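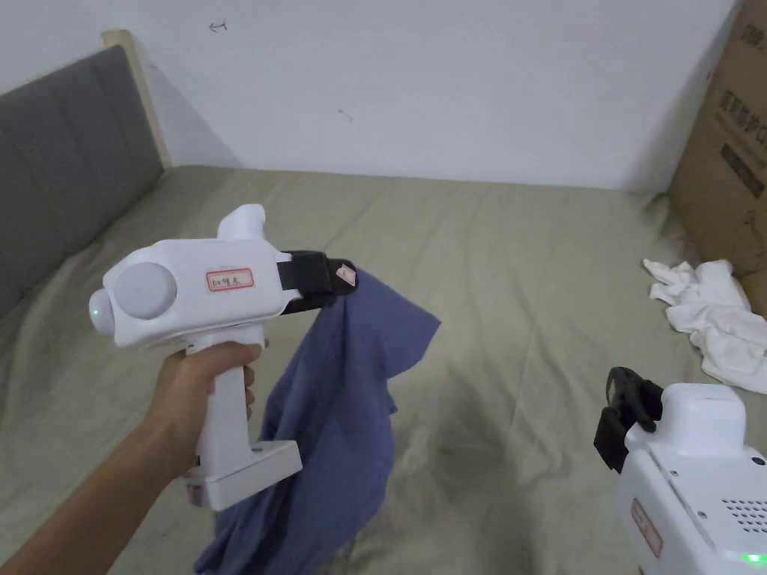
Famine, by Teófilo Nina

Paperback, 800 pages

Okay, so I carried this brick around for most of November and my shoulder still hasn't forgiven me. Worth it! Famine follows two sisters running a bakery in Quintero, a port town where the grain ships have stopped coming, and by page 40 I was already snapping at people who tried to talk to me.

Inés is 19 and wants to leave. Her sister wants to stay and keep the ovens lit (I was on the sister's side, then I wasn't, then I was again). The middle drags a bit, I'll admit, but chapter 58 had me up until two in the morning.

Our copies are the Jekusano edition, with the map inside the cover and the translation by Maribel Rengifo. If you liked her Zoltley books, grab this one.

Ships in a padded mailer. Signed copies are sold out, sorry!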